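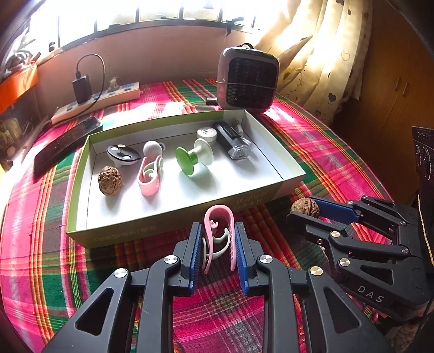 August, evening: rules for the grippers

Went through the handling rules again before the second batch. Joaquín Riquelme wants one page that both the Hongate and Quezada people can work from, and the draft had 19 rules on it. I cut the ones that said the same thing twice.

What stays: both grippers in view before anything gets picked up. One object per jaw. Close on the walnut slowly and stop when the pads touch it. Hook toys are held upright. Things go back in the box lid between takes. If something drops, finish the take and mark it, don't restart.

I want a rule about the background too. Phone and chargers off the bedspread before we begin. Joaquín thinks that is too strict for people recording at home. We left it as "should" for now.

Rule 4 still needs work. It says "normal speed" and everyone reads that differently. Will ask Altovero how they word theirs.

Stopped at take 40. Wrist sore.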